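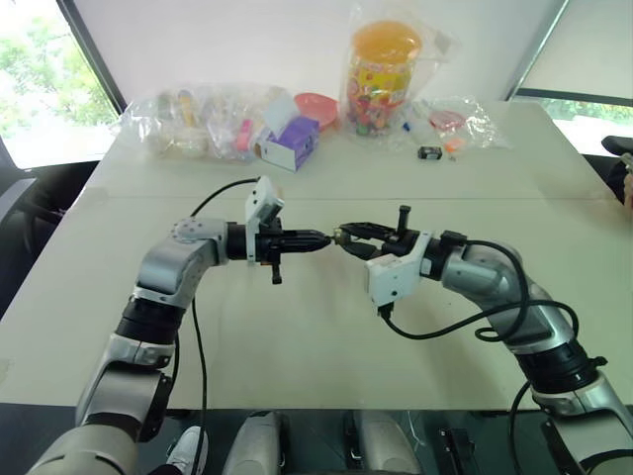
The Apology Candidate

Grigoris Politis wants to be mayor of Varela again. He resigned from the job three years ago, after a local paper reported that he had steered a paving contract to a firm called Trekosus, where his brother-in-law was a partner. He denied it for a week, then admitted it, then left. Now he's back, and the word on his yard signs is "Accountable."

I have my doubts about the word. I went to his kickoff at the Sernberg Avenue fire hall, where he spoke for 20 minutes and spent most of them on forgiveness. He talked about his father. He talked about long walks. He never said Trekosus out loud, and when a woman near the coffee urn asked him whether the city ever got its money back, he thanked her for her passion.

It did not get its money back. The settlement is public record, and anyone can ask for it at the clerk's window. The city agreed to drop its claim in exchange for repairs on 5 streets, and Wudow Street, where I parked, still has a hole in it deep enough to lose a hubcap.

His supporters say voters should get to decide. Fine. They should, and in November they will. But that argument gets used for everything now. It was used to put off the council's ethics hearing ("let the voters decide"), and it was used again when the hearing came up after he resigned ("he's already gone"). So the hearing never happened, and the people being asked to judge him have less to go on than they ought to.

His opponent, Nkrumah Odoi, isn't much help. Odoi sat on the council that approved the contract. He told me he relied on staff. When I asked which staff, he said he'd get back to me - he hasn't. His own ethics plan would require disclosure of family ties on contracts over $1000, which sounds tough until you reach the part that lets the mayor waive it.

Politis does have one thing going for him, and it's that people like him. He remembers names. At the fire hall he asked a retired bus driver about her knee, and I watched her take two yard signs.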